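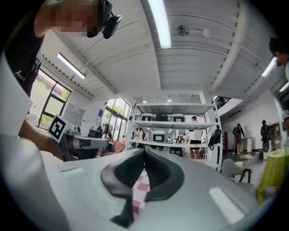
To: Pludside tooling list
Date: January 27, 2026
Subject: Re: Marker dropouts and width limits in the Holtel build

The Mirzaei group wrote:
> After moving to the current Holtel build, our replay tool rejects
> 100 of 2,123 episodes with "width out of range." The same episodes
> passed in June. Has the limit changed, or should we calibrate the
> grippers again?

Thank you for the report. The limit has not changed. The current build reads the finger opening from the square markers before the lens correction is applied, and the error grows toward the rim of the fisheye view. Episodes in which a marker sits close to the rim are the ones rejected. New calibration is not required.

A fix has been merged to the Fomari branch. Sites that cannot update at this time may set width_source to "corrected" in the replay settings and run the check again. Please do not raise the width limit, as this would also admit episodes with a true tracking loss.

We ran the fix on 800 episodes from our own store. Of these, 700 were complete sessions with two grippers, and all of them passed. The remainder are single-gripper sessions and are still under review.

Groups that train on replayed data are asked to state the build number in their reports. Log files may be sent to this list in compressed form.

Pludside Software Support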